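The Inventory

The lease on the Jindau house required a written inventory, and the tenant was the sort of person who read a lease to the last page. Work began in the kitchen. The form supplied by Pons Property had columns for item, material, condition and remarks. The remarks column was narrow.

The tenant had lived there nine years. The landlord had sold to a company named Distent, and Distent wanted the rooms recorded before February. Anything left off the form would be treated as abandoned.

The table was entered first. Condition: fair. One leg shorter than the others, corrected with folded card. The cloth was entered separately, because a cloth can be removed. Material: fabric, red, flowered. Condition: good, wrinkled on one side. The tenant smoothed it by hand, and the wrinkles returned.

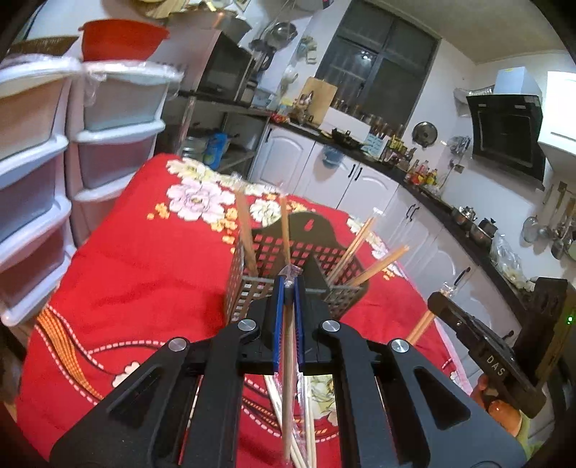 Chopsticks presented a problem of classification. The form distinguished between fixtures, furnishings and consumables. A chopstick that has been washed and dried many times is a furnishing. A chopstick still in its wrapper is a consumable until the wrapper is opened, and after that it depends on the household. The tenant wrote "consumable" and struck it out. The tenant wrote "furnishing, pending."

There was a history to this. The tenant's mother had bought chopsticks in quantity from Cludton, a restaurant supplier two streets down, on the day it closed. The carton held 100 pairs. Her reasoning was that guests would come. She kept the carton on top of the wardrobe and brought down a few at a time, on the mornings of the days when she expected someone. She put them in the holder with the wrappers on, so that a guest could see they were clean.

Guests came less often than she planned for. The carton outlasted her by four years. 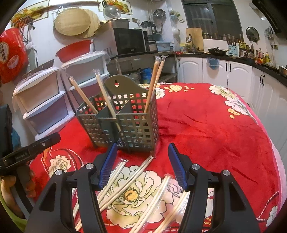 The form allowed one line per container and its contents. The tenant considered this insufficient. A container can be full, empty or in progress, and the line made no provision for the third case. The caddy had a divider, and the mother had held views on the divider: family on one side, company on the other. By the time of the inventory the bundles stood in it at whatever angle they had fallen, and four more were still lying on the cloth, so the state of the container could not be given as final. The tenant wrote "gray, plastic, square openings, divided" and left the quantity blank.

The drawers took two lines. The red basin on top of them took one. The round bamboo tray on the wall was entered as a fixture, then corrected, as it hung from a nail and the nail was the fixture. The microwave was entered with its shelf. The glass lid was entered without a pot, and a note was made to look for the pot.

Toward evening the tenant went back to the line for the chopsticks. The instructions on the reverse of the form said that items intended for immediate use need not be listed. The tenant read this clause twice, then drew a ruler line through the entry, initialed it, and dated the page Sep 29, 2018.

The rice was already on. The tenant opened one wrapper, took out a pair, and set a second bundle, unopened, across from it on the company side of the table.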